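How a Comic Gets Made

For readers of 7 and up. Grown-ups can listen in.

Right. Comics. You've read one, probably loads. Maybe under the covers with a torch. But how does a comic get from somebody's head onto the paper? Quick tour, let's go.

First, some words

Panel – one box on the page. One bit of the story.
Gutter – the gap between two panels. Yes, same word as the thing on the roof.
Speech balloon – where the talking goes. Pointy bit is called the tail, and it points at whoever is talking.
Caption – a box with words in it that no one is saying out loud. "Later that night..." is a caption.
Sound effect – SPLAT. KRUMP. Fwip.
Splash page – one enormous picture that fills up the whole page. Good for dragons.

Got those? There's a list at the bottom if you forget.

The idea

Every comic starts as a little idea. Sometimes a really silly one. Marta Sydorenko makes a comic called Ginunau, and it started with a doodle of a grumpy moon on the back of a bus ticket. That was all she had. A moon, cross, no reason given.

Then she asked questions. Why is the moon cross? Who does it shout at? What happens when it goes down in the morning? By the end of the week she had a story. The moon is cross becuase it never gets to see the seaside in daylight.

Try it. Draw a thing. Give it a mood. Ask it why.

The script

A script is the comic in words only. Bit like a play. It says what happens in each panel and who says what. Marta's looks like this:

PAGE 1
Panel 1. Night. The town of Jalencombe, all the lights off except one.
Panel 2. The moon looks in at the window.
MOON: You're up late.
Panel 3. A girl called Kong, in pyjamas, doesn't look round.
KONG: So are you.

See how short that is? Three panels, five words from Kong and the moon – well, six. Seven if you split "you're". Anyway. Not many. Talking takes up a lot of room in a comic, and if you put in too much you can't see the drawings. Marta reads every line out loud and if she runs out of breath, it's too long.

Sometimes the same person writes and draws. Sometimes it's two people, and the script is how the writer tells the artist what's in her head.

Thumbnails

Not the ones on your hands. A thumbnail is a tiny rough drawing of a whole page, about as big as a playing card. Stick people. Blobs. Doesn't matter if it's awful, it's only for working out where things go.

Big panel or small? A big panel makes you slow down and look. Lots of little thin ones make you read fast, fast, fast, so they're good for chases. A wide panel feels calm. A wonky one feels like somebody is falling over.

Marta does every page at least 2 times as a thumbnail before she does it properly. The bit where the moon falls in the harbour took a lot more than that and she got very fed up.

What happens in the gutter

This is the clever bit so slow down a second.

Panel one: a boy holds a full ice cream. Panel two: the boy holds an empty cone and his face is all sticky. Who ate the ice cream? He did. But no one drew him eating it! You made that part up yourself, in the gap, without even trying. Comics do this all the time. The artist draws some of the story and your brain draws the rest.

You can hop a tiny gap (a blink) or a giant one (a hundred years). Just don't hop so far that your reader gets lost.

Pencils, then ink

Now the real drawing. Pencil first, nice and light, so you can rub it out. Lots of rubbing out. Then ink goes over the top in black, with a pen or a brush. Thick lines for things that are close, thin lines for things far away. When the ink is dry the pencil gets rubbed out – if you do it too soon you get a big grey smear. Ask me how I know.

Plenty of artists do all this on a screen instead. Same steps, less smearing.

Letters

The person who puts the words in is called the letterer. Proper job! Whispering gets a balloon with a dotty edge. Shouting gets a spiky one. Thinking gets a cloud with little bubbles coming off it.

Top tip, write the words FIRST and draw the balloon round them after. Do it the other way and you'll run out of space and end up with a balloon that says "HELP I'M BEING CHASED BY A GIAN".

We read left to right and top to bottom, so whoever talks first goes highest and furthest left. In Japanese comics it's the other way, right to left, and you start at what looks like the back of the book.

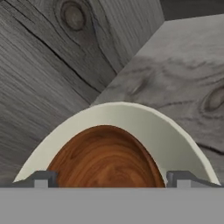
Colour

Colour comes nearly last. It tells you what time it is (blue for night, usually) and how things feel. Ginunau has mostly blues and greys, and then one bright yellow page where the moon finally sees the beach. You turn over and it sort of hits you in the eyes. Lovely.

Some comics are only black and white. That's fine too. Not unfinished, they're meant to be like that.

Printing

The first Ginunau had 38 pages and 200 copies were printed. Marta took them to the Rulville comics fair in July 2022 in a suitcase with a broken wheel. She sold 40 on the first morning, mostly to people who liked the grumpy moon on the front.

You don't need a printer's though. Fold one sheet of paper in half. There, four pages. Front cover, two insides, back cover. Fold two sheets together and you've got eight.

Your turn

1. Fold your paper.
2. Draw somebody on the front, in a mood.
3. Inside, draw four panels. Leave gutters!
4. Words first, then balloons.
5. One sound effect, as loud as you like.
6. Put your name on it. Really do. People forget.

Word list again
Panel: a box. Gutter: the gap. Balloon: talking. Caption: words in a box. Splash page: one huge picture. Thumbnail: tiny rough drawing. Letterer: the person who does teh words.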